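Section 4: Packing the Return Crate

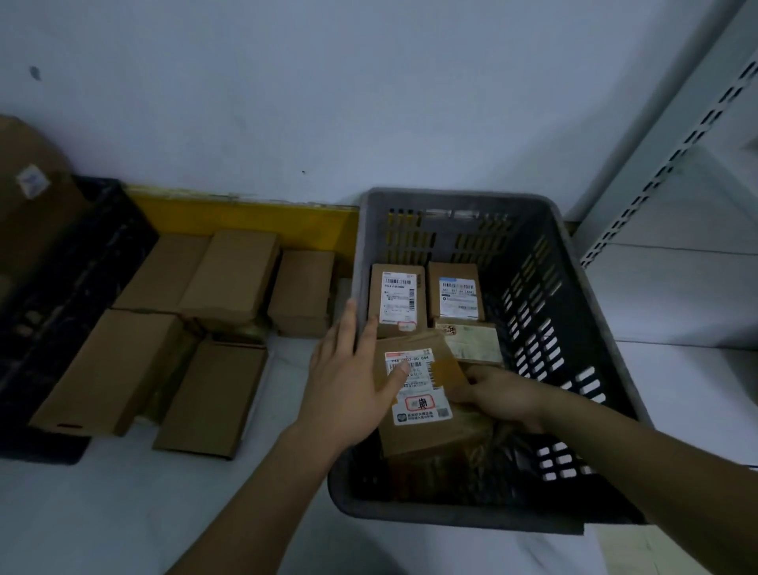

Fig. 4-1. Settling a labeled parcel into the crate, label side up, with two boxes standing at the back.

By the time you get to this part you should have your shelf codes sorted (Section 2) and your parcels checked against the list (Section 3). If you haven't done the list yet, please go back and do it. I've packed a crate first and checked it second exactly once, and I was on the floor until past nine that night pulling everything out again.

I wrote most of this section in October, after Ga-eun Choo and I had moved our whole parcel corner from the back hallway to the Bistau room. We'd had plenty of practice by then — more than 4,000 parcels in and out, going by the Olteo log — and she still packs a nicer crate than I do. Where her way and mine are different I've given you hers.

What you need

One slotted plastic crate (we use the dark gray ones)
Your parcels, sorted
A roll of clear packing tape
Plain kraft boxes for anything that needs a second skin
The crate sheet, printed or on your phone
A marker that works. Test it!

4.1 Setting up the floor space

1. Clear a patch of floor against a wall. I like a wall behind the crate so it can't slide away from me when I push down on things, and you will be pushing down on things.

2. Set the crate down with a long side to the wall and leave yourself kneeling room in front. If your knees are like mine, get a folded towel.

3. Put your plain boxes on the floor to one side of the crate, within reach. Left or right doesn't matter. Krystyna Głowacki keeps hers on the left and I've copied her for so long that I can't do it the other way.

4. Run your hand around the inside of the crate and feel for snapped plastic in the slots. A broken rib will chew through brown paper in one trip down the stairs.

Note: don't nest the plain boxes inside each other while you're working. It looks tidy, but then you need the little one in the middle and the whole pile goes over.

4.2 The bottom layer

5. Start with the soft and the crumpled: padded mailers, paper-wrapped bundles, whatever has already lost its corners. They make a kind of mattress for the rest.

6. Lay flat parcels on top of that with their labels up. If a label wraps over an edge, turn the parcel so the barcode is on the top face, even if it sits a bit crooked.

7. Press down with an open hand, fingers spread, and feel for rocking. If it rocks, something underneath is standing on its corner. Take the parcel out and fix it now, while it's only one layer deep.

Caution: press with your palm or flat fingers only. Knuckles and thumbs go straight through thin cardboard (ask me how I know), and then you're filling in a damage slip.

4.3 Standing boxes at the back

8. Small boxes that are taller than they are wide go upright along the back wall of the crate. Stand them side by side so they hold each other up.

9. Face their labels toward you. You want to be able to kneel down, lean in and read the codes without touching anything, and a phone can usually scan them right where they are.

10. If you've only got one small box, lay it flat. A single upright box will fall over the minute you lift the crate — I've tried wedging it with paper and it still falls over.

4.4 The main parcel

11. Pick your biggest flat-bottomed parcel for the front and middle of the crate. Hold it by one edge with one hand and keep the other hand flat on top, and ease it down. Please don't drop it the last few inches, tempting as that is at the end of a long afternoon.

12. Check the tape before you let go. A strip that's lifting at the end will catch on the next parcel and peel right off with it. Put fresh tape over the old strip but keep it clear of the barcode, as shiny tape over a barcode makes some scanners sulky.

13. Wiggle the parcel toward the back until it's snug against the standing boxes. Snug is plenty. If the uprights start to lean or bow, you've gone too far.

Note on labels you can't read: lots of our parcels come with labels in Chinese, and I can't read a word of it. You don't need to. Copy the printed number under or beside the barcode onto the crate sheet, digit by digit, spaces and dashes included. So-yul Jang is happy to look over anything that seems to be a handling instruction, so set those aside and send her a photo of the label.

4.5 Filling in the sheet

14. Write the crate number first. I forget this constantly.

15. List the parcels from the bottom up, in the order they went in. When somebody needs one back out, they'll know how far they have to dig.

16. Enter the same numbers in Olteo before you move the crate. Ours is set to close a crate sheet after 3 hours, and after that you have to ask Gyu-bin Hwang to open it again. He's very nice about it, up to a point.

Caution: stop filling when the top parcel is level with the rim. These crates stack, and anything that sticks up takes the whole weight of the one above.

If you've got parcels left over, start a second crate and give it its own sheet. Lids and strapping are in Section 5.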